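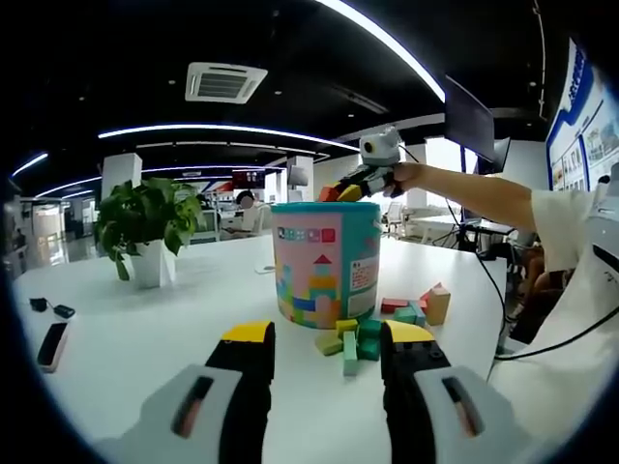
Hüsnü Güler wrote in to say that volume labels are a waste of ink, that any household storing dry goods should go by weight alone, and that my last post on container sizing had the whole thing backward. He keeps rice, lentils and flour in identical tubs, weighs each one on the way in, and writes the grams on a strip of tape.

Last updated January 13, 2024
Reading time: 4 min

I have no quarrel with the tape. My disagreement is with the claim that volume can be ignored. A scale tells you how much you have. It does not tell you whether the next bag will fit, and that is the question I face in front of an open cupboard with two kilos of oats under one arm.

The quantity that connects the two is bulk density, meaning mass divided by the space the material occupies with its air gaps included. Grain density, the figure for a single solid kernel, is of little use in a kitchen. What matters is how the pieces sit against each other, and that depends on shape, size spread, surface and how the container was filled.

Shape first. Equal spheres poured at random settle at close to 64 percent solid when shaken down, and somewhat less when poured gently. Dried chickpeas behave much like this. Rolled oats are flat and irregular, and they bridge, so the tub holds far less than its label suggests. Cubes stacked by hand can reach nearly 100 percent. Dropped in anyhow, they leave corners and wedges of air everywhere, which is why a box of sugar cubes packed at the factory can't be poured out and poured back in.

Size spread matters as much. If all the pieces are alike, the gaps are alike too, and nothing is small enough to fill them. Mix lentils into chickpeas and the lentils occupy space that was already there. Concrete suppliers work this way with gravel and sand. I don't recommend storing your legumes mixed, but it explains why a bag of soup mix is heavier than it looks.

Then there is the wall. Pieces can't nest into a flat surface, so the layer next to the container is looser than the interior. In a wide tub the effect is lost in the total. In a narrow jar with large contents it is significant, and as a working rule I want the container's inside diameter to be at least ten times the size of the piece. Below that, don't trust a density figure taken from a bigger vessel.

Flour is a separate problem. It's cohesive and compressible, and its bulk density depends on its recent history. A scooped cup and a sifted cup can differ enough to ruin a loaf. Hüsnü is right here and I concede the point in full: for flour, weigh.

My own procedure, using a 1000 ml measuring cylinder I bought for another purpose:

1. Put the empty cylinder on the scale and tare it.
2. Pour in the material from a fixed height. I use a funnel clamped just above the rim.
3. Read the volume without touching the cylinder, then read the mass.
4. Tap the cylinder 23 times on a folded towel and read the volume again.
5. Divide the mass by each volume.

The tap count is arbitrary. I stopped at 23 on the first run when the level quit moving, and have kept it so that results can be compared with each other. The ratio of tapped to poured density is known as the Hausner ratio, and it is the most useful figure on the sheet. Near 1, the material pours freely and the poured volume can be trusted. By 1.25 it is starting to clump and the poured volume is a poor guide.

Ivar Lunde, who lent me the funnel, repeated the procedure with coffee beans and got a lower poured density than mine. We traced it to pour height. He was holding the funnel by hand, lower than my clamp, and the beans arrived with less energy. After he clamped it the gap closed to 2 percent, and I would not try to improve on that with kitchen equipment.

As for the tubs, I have moved most of the dry goods into Grønli square ones and left the round Filleck set for flour and sugar. Square tubs use shelf area better. A circle covers only 78.5 percent of the square it sits in, so a shelf of round containers gives up over a fifth of its area before anything goes inside. The drawback is the corners, where fine material cakes and has to be dug out with a spoon handle.

Hüsnü's tape has been adopted. Each tub now carries a mass when full and a tare, written on the side - the lids get swapped too often to be trusted with data. I still have to redo the barley, which I measured before fixing the funnel height, and the bulgur has been waiting since November.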